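Guest Room and Linen Safety Walk-Through – Haslam House
Completed by Perla Galindo, 9th September

Hello all, and thank you for waiting for this one. I know the last checklist ran long and I promised a shorter one, and I'm afraid I haven't managed it. The marks are the usual ones: OK means leave it alone, FIX means it needs doing before the next guests, WATCH means it can wait until the March round but please keep an eye on it. My comments go under each line, and if you disagree with any of them, come and find me – I'd much rather talk it over than have you quietly fuming in the laundry.

ENTRANCE AND UPSTAIRS HALL

Smoke alarm, upstairs hall – OK
Tested with the button and good and loud. The dog next door agreed.

Stair rail firmly attached – FIX
The third bracket up has a wobble. It won't come off in your hand today, but somebody heavier than me leaning on it with a suitcase would find it out fast. Two longer screws should do it, and there's a jar of them on the shelf over the boiler.

Hall runner flat, no curled corners – WATCH
The corner by the bathroom door is lifting again. The tape I put down in March has held everywhere else, so I think it's the damp from wet feet. A proper rubber underlay would be better and I've priced one.

Night light working – OK
Lovely soft light, and low enough not to bother anyone sleeping with the door open.

BEDROOMS

Bed frames tight, slats seated – OK
I lay down on every one of them, purely in the line of duty. The Endari frame in the back room used to creak and I'm pleased to say it doesn't now.

Bedding clear of heaters and lamps – FIX
Please, please look at this one when you make up a room. A deep comforter looks wonderful and guests love it, but the thicker it is the farther it slides, and in the front room I found a good handful of it resting against the wall heater. The heater was off, thank goodness. Pull the bed out a hand's width more and tuck the heater side in firmly.

Long bedspreads not trailing on the floor – WATCH
Mostly fine. The plush ones are the worst for this as they're heavy and creep down on one side overnight. Anyone getting up in the dark can catch a foot in the hem, so even them up each morning, and fold the extra under at the bottom corners if you have to.

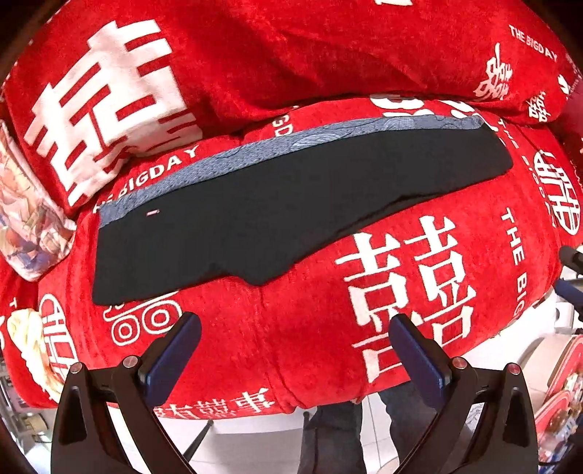

Bedside lamps, cords and plugs – FIX
One lamp in the middle room has a cord that's been pinched behind the nightstand, and the outer covering has gone thin. I've unplugged it and put it in the office with a note on it. Don't let anybody kindly put it back! The others are in good order.

Extension cords – OK
None in use, and I'm so grateful. If a guest asks for one, the Bastusis power strip in the office is the only one to hand out, and it should never go under a rug or a mattress.

Windows open and latch – OK
The back room sash is stiff but it does open all the way, and I could get out of it if I had to (I measured with my eyes, not with my hips).

LAUNDRY ROOM

Dryer lint trap and vent – FIX
The trap was clean, well done everybody. The vent hose behind the dryer was another story and I filled a good part of a grocery bag from it. I'd like it cleared every 30 loads from now on, and I've pinned a tally sheet to the wall with a pencil on a string.

Iron and board – OK
The Ziker iron shuts itself off as it should. Let it stand upright until it's cool before it goes back in the cupboard.

Detergents and bleach on the high shelf – WATCH
They were up there, but one cap was only sitting on top of the bottle. Give each one a proper twist.

Fire extinguisher – OK
Tag number 777, needle in the green, and nothing stacked in front of it for once.

MONEY AND FOLLOW-UP

I have 500 dollars set aside for repairs, and the order I'd spend it in is the lamp, the stair bracket, then the hall underlay. If you've been buying bits and pieces out of your own pocket, please bring me the receipts, even the crumpled ones.

I'll go around again once the FIX items are done. Initial beside each one as you finish it – the clipboard is hanging inside the linen closet door.

Perla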